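Trelldale Home Skills, Unit 3
Handout: The Small Toolbox

Welcome back! October is toolbox month, and it may be my favorite unit of the whole course. A good small box will get you through most household repairs, and packing one well is a real pleasure once you get the feel for it.

Start with the box itself. We want a plastic one with a hinged lid and latches, light enough to carry up a flight of stairs. Open the lid all the way before anything goes in, so you know how much table it needs (more than people expect!).

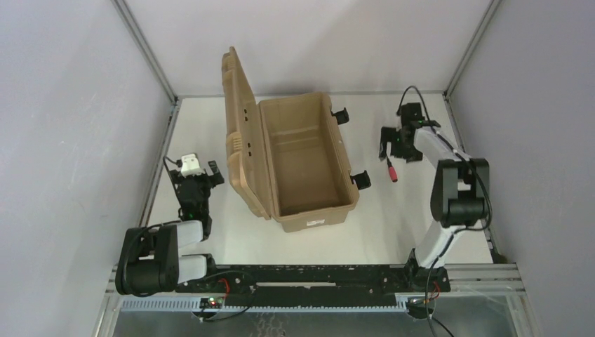 Do I need a box with trays and dividers?
A plain tub is fine for this unit. Dividers help with screws and wall plugs, but you can put those in a lidded jar and keep the whole floor of the box for tools.

Packing order

Long and heavy things go first, flat along the bottom: hammer, adjustable wrench, pliers. Then the tape measure and the level. Screwdrivers go in last, because you'll reach for them ten times as often as anything else. Lay them down with all the handles facing the same way. A screwdriver on its end will tip over as soon as you pick up the box, and it can stop the lid from closing.

Handle color is a great help too. Red shows up beautifully against a tan box, even in a dim closet.

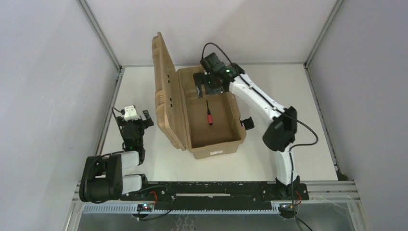 Closing and carrying

Bring the lid down slowly and feel for anything pushing back. If it won't sit flat, open up and move the tall piece; please don't force the latches! Fasten every latch, then lift the box an inch and listen. A big slide means you need a rag in the gap.

For next class: pack your own box, carry it once around the building, and note what moved. Read the Heydari sheet on screw heads, front side only.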